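Birger Lindqvist tests kitchen automation at Grusden, in simulation before any hardware is built. Asked whether a machine can tidy a worktop yet, he is brief: "Single items, yes. A full worktop, no."

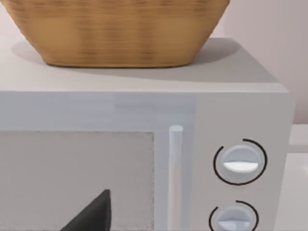 Simulated kitchen: basket on the microwave.

His benchmark is 88 short chores. "Stacked things are harder. The arm must plan round both."

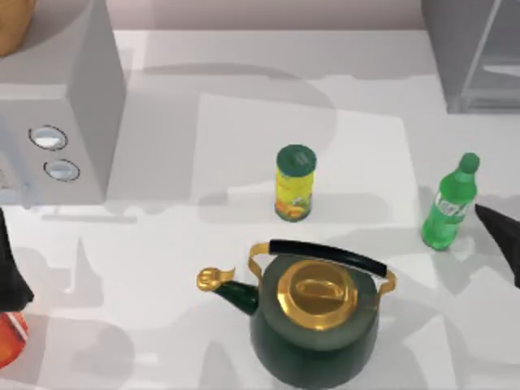 Would he trust it with a hot kettle?
"Not yet. Two arms help with the weight, but pouring is still unreliable."

Lindqvist wants 20 clean runs in a row before any chore goes to the Tranent workshop. Reaching into
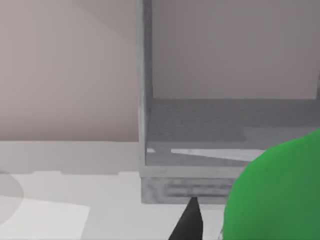 an open-fronted space counts as a separate chore, and he scores it separately. "Contact with the edge is a fail."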